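Stondale Kitchen Talk
Working in Food > Training and Careers

Leaving an office job for a restaurant kitchen at 38 – culinary school first or just start?

Posted by Yaryna Tkachenko, January 2020

Hi all, long-time reader, first-time poster. I've worked in insurance billing for most of my adult life and I'm good at it, but the only part of the week I look forward to is cooking. Last summer I started helping out on weekends at a little cafe called Brevever, mostly prep and dishes, and I loved it way more than I expected to. Even the dishes!

So now I'm trying to work out how to do it properly. There's a part-time culinary certificate near me, 395 hours spread over evenings and Saturdays, and I could keep my day job while I do it. Or I could quit, take the lowest job in a real kitchen and learn that way. The owner at Brevever says school is a waste of money. My sister says quitting without a piece of paper is crazy. My husband says do whatever I want as long as I stop talking about it at dinner, so here I am talking about it to you instead.

A few things that might matter. We have savings for maybe half a year if I earn next to nothing. My knees are okay but not great. I can cook for a crowd but my knife work is slow, and I've never worked a proper dinner service. I don't dream of running my own place – I'd be happy being a solid line cook who knows what she's doing, maybe moving into soups and sauces, which I really love.

Has anybody here made this switch later on? What would you do differently?
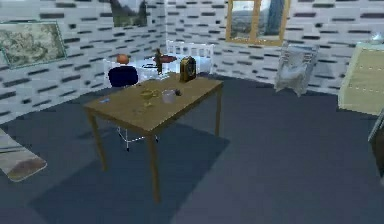

2 replies

Ewan Ritchie

I did pretty much this, only from a surveying office, and I was a couple of years older than you. I went the kitchen route first and school second, and I'd do it in that order again, with one big change.

My first kitchen job was at Kerekes, a hotel dining room. I peeled things. I picked herbs. I portioned butter until I saw butter in my sleep. For about six weeks I thought I'd made a terrible mistake, and then one of the line cooks called in sick and they put me on the cold station with no warning. I was awful, but I was awful at the thing I wanted to learn, and after that they let me do it again. Weekend prep doesn't tell you whether you like service, so please find that out before you pay for anything. Ask two or three places if you can do a stage (a trial shift, basically) on a busy night. Ask whether it's paid, too. Some will say no to all of it, and you can learn something from how they say it.

The change I'd make is keeping the office income longer. I quit outright and the money worry made me a worse cook. I took every double shift they offered and I was too tired to pick anything up. If your certificate runs evenings, you can't really do a dinner job at the same time, so I'd try this: ask your day job about going down to four days, work one or two dinner shifts a week for a few months, then decide on school once you know what you're bad at. When I did finally take classes, I got twice as much out of them as the kids straight out of high school, just from having been yelled at about my dice already.

Knees: buy good shoes now, not later. Get the ugly ones. Stand on a mat whenever there's one to stand on, and sit down on your break even if everybody else goes outside. I also started doing squats in the mornings, which I hated and still hate, but they helped.

Knife work will come. Buy a sack of onions and make a lot of onion soup. You said you like soup anyway!

One more thing about the pay. Ask every place how they handle tips for kitchen staff. I took a job with a slightly lower hourly rate because they shared tips with the back, and I came out ahead. I didn't know to ask the first time around.

Good luck, and come back and tell us how the first busy night goes.

Wundamholm

school is good for baking and pastry imo, for line cooking i wouldn't bother. my cousin did a course and they still started her on salads same as the guy with no course. but if your place is near a big hotel they sometimes like the certificate so maybe call and ask who they hire. also check if the 395 hours includes placement in a kitchen, mine did and that was the only part i used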